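Poltola hand grippers for a small packing job, worth it?

Posted by benchrat_20
Looking at the Poltola hand-held gripper kit, 1,225 for the pair. We'd use it to record bagging tasks for training an arm. Do the fingers hold anything curved and slick?

tmk_ohio
No idea about slick. Humari sells one for less.

gray_lathe
We've had a pair since June. Curved plastic is fine if you squeeze square – textured is easier. The fingertip pads fray at the corners, so order spares. Ours were 25 a set. 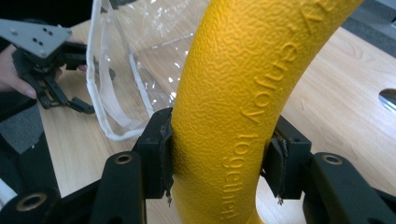
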